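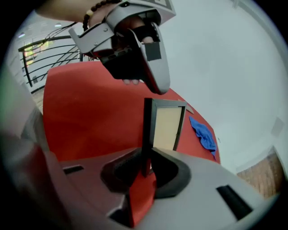
Red table, picture frame, second gripper in view at the top.

2025-09-29

Spent the day on the pose tracking code. The wide lens bends the red tabletop into something close to a hill, and the old calibration from March was fitted mostly on points near the middle of the view. Residuals there are fine. Toward the borders they grow fast, and the borders are where the other gripper tends to show up.

Refit the distortion model with 47 views, corners weighted up. Mean reprojection error dropped, but the worst 3 views still pull the solution sideways. Threw them out, ran it again, kept both results. Tagged the better one for Stavateo and left the other on the Olham machine for comparison.

The marker pattern on the flat panel at the top of the gripper sits at the very top edge in views like this one. The detector either misses it or returns a pose that flips between two solutions from one step to the next. Added a check against the previous pose and the gyro reading. It rejects the flip when the implied rotation is too large for the time step. Crude, but the trajectory plots stopped jumping in 19 of the test sequences. Two still jump. Both begin with a bad pose, so there is nothing good to compare with. Need a proper initializer - maybe hold off until two consecutive detections agree.

The blue cloth gets segmented without trouble against the red. The frame is harder. Its black border merges with the black post in front of it and the mask leaks downward. Tried a depth cue from the map, with little gain at this range. Left it behind a flag, off by default.

Time sync in the Nikmont logger drifts over long recordings. Wrote a linear correction, not yet merged. The Sutherland planner reads the same timestamps, so the change has to go into both or its replay will be off.

Tomorrow: initializer, then the mask leak. Also rename the calibration files, I loaded the wrong one twice before lunch.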